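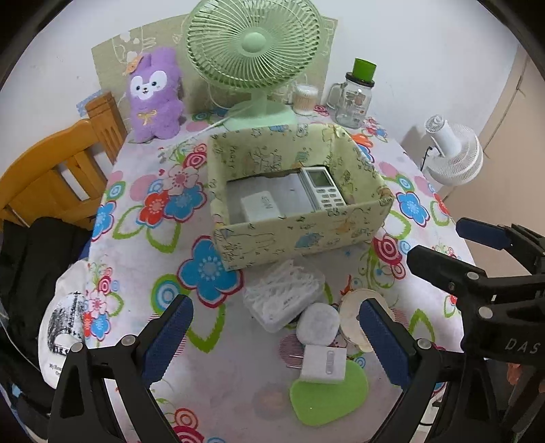

*Hand-held gripper above the tabletop sorting station, with the storage box open behind it.*

**Report of a visit to the Lakon workshop, Vulanside**
October 1, 2024

The Metine Technical Training Office visited the Lakon workshop at Vulanside to see how its hand-held grippers are prepared, checked and repaired between recording sessions. The visiting party consisted of Feven Beyene, Benjamín Gaete and the undersigned. It was received by Oi-ling Chuang, who manages the workshop, and Precious Dumlao, who is responsible for equipment upkeep.

**The station**

Lakon keeps 31 grippers in service, each assigned to a station for the length of a project. The party spent most of the morning at one tabletop station used for sorting household items. The table has a flowered cloth, and the objects are of the kind found in any home: a plug-in device, a box of dental floss picks, a remote control, a desk fan, a plush toy. Ms. Chuang explained that the workshop prefers a furnished table to a bare bench. Small flat articles, such as a cotton pad lying on cloth, show wear in the finger pads sooner than large ones do.

**Daily preparation**

The gripper has two black fingers, each faced with a blue textured pad. Ms. Dumlao demonstrated the morning check on a spare unit. The fingers are opened fully and closed slowly three times while the operator feels for drag. They are then closed on a strip of plain paper, which is pulled gently from the front. If the paper slides out more easily on one side, the pads are not meeting evenly and the unit goes to the repair bench.

The pads are wiped with a damp lint-free cloth and left to dry in the open position. Solvents are not permitted. An earlier trial with a stronger cleaner left the texture shiny, and four pairs had to be discarded.

The camera lens is cleaned last, with a separate cloth. A test recording follows, and the operator confirms that both fingertips remain visible through the full range of travel. Mr. Gaete asked how often this step reveals a fault. The answer was that it seldom does, although a loose camera mount was found this way in March and a full day of recordings was saved.

**Pads and screws**

Pads are replaced after 400 recordings or at the first sign of lifting at a corner. They are always changed as a pair. Ms. Dumlao keeps the old ones in dated envelopes -- a practice the party thought worth copying -- so that wear can be compared from one project to the next.

The finger screws are tightened by hand with a short driver. Power drivers are kept away from the bench after several threads were stripped during the first season. A thin paint line is drawn across each screw head and onto the finger, and a broken line shows at a glance that the screw has moved.

**A repair observed**

During the visit a unit was brought to the bench with a finger that closed late. Ms. Dumlao removed the side plate and found fine textile fibers wound around the guide. These were lifted out with tweezers, the guide was brushed, and the plate was refitted. The paper test was then repeated and passed. The work took 11 minutes, including the entry in the log.

Fibers are the most common complaint at stations with a tablecloth. Eldana Lemma, who keeps the log, showed the party the relevant pages. Each entry gives the unit, the fault, the part replaced and the initials of the person who returned it to service. The log is kept on paper at the bench and copied weekly into Ayele, the workshop's inventory system.

**Points for follow-up**

- Ms. Beyene will request a copy of the morning check sheet for use at Metine.
- Paint marking of screws will be tried on our own units before the next training course.
- Lakon has asked for our notes on storing spare pads, which will be sent with this report.
- The question of a shared parts order remains open -- Ms. Chuang will reply once the supplier has confirmed a minimum quantity.

Respectfully submitted,
Metine Technical Training Office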